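I've had the Gudby hand gripper for 12 days now, and I'm fonder of it than I expected to be (my wrist less so). It costs £691, you squeeze it, and its two fingers close while it records everything for a robot to learn from later. Nanami Arai at Weltell, who sell it here, told me to start with soft things. Good advice! Fabric gives a bit, so you needn't be spot on, and the orange pads are lovely and ridged. 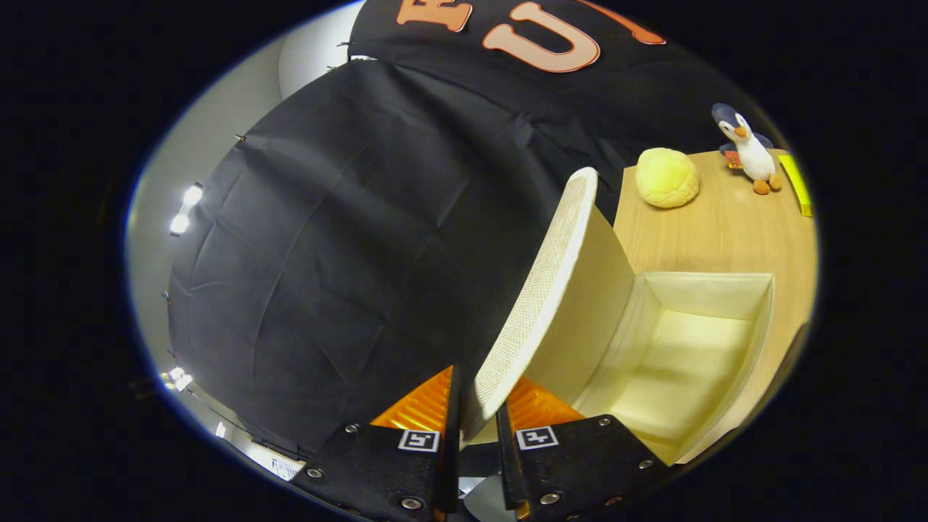

The Gudby's fingers either side of a fabric storage box panel, with a penguin looking on.

My one real moan is the handle, a bit chunky for small hands.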